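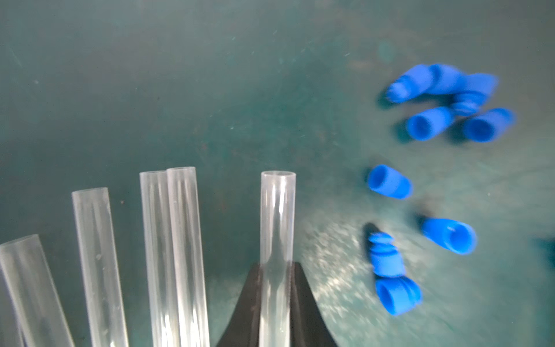
Clear tubes and blue caps on the green work surface.

To: bench-supplies list
Date: 5 April 2026
Subject: Re: Capping order for the clear tubes

> We are changing over from the Gruseo tubes to the Boneo ones and have
> 3,000 to fill before the end of the run. Present practice is to stand
> the open tubes to the left, tip the caps out to the right, and cap each
> tube as it is filled. Is there a case for filling a full batch first
> and capping afterward? Also, does anyone have a torque figure for the
> blue caps? The sheet that came with ours is for the Ticona size.

On the first question: we fill and cap one at a time. We tried batches of 50 in January and went back. With that many open rims standing close together, sleeves catch them, and a tube that leans on its neighbor takes the neighbor down with it. If you must batch, leave a finger's width between tubes.

Keeping caps on the opposite side from the tubes is fine. Tip out only what you need for the next rack. Caps that have been lying on a scuffed surface pick up dust on the inside of the skirt, so wipe the surface first and check the threads before use. Glare off the green hides small specks; move the lamp.

On torque: I have no figure for the Boneo cap. Ours go on finger tight plus a small nip, then the tube is laid on its side on dry tissue for 180 seconds. Any spot on the tissue and the cap is replaced, not retightened. Our reject rate on the last lot was 2 per rack, nearly all cross-threaded.

Do not use the Ticona sheet. The thread pitch is different and the cap will feel seated a half turn early.

One question back: are you storing upright or flat? The Mondano racks hold the old tubes well, but the new ones sit loose in them.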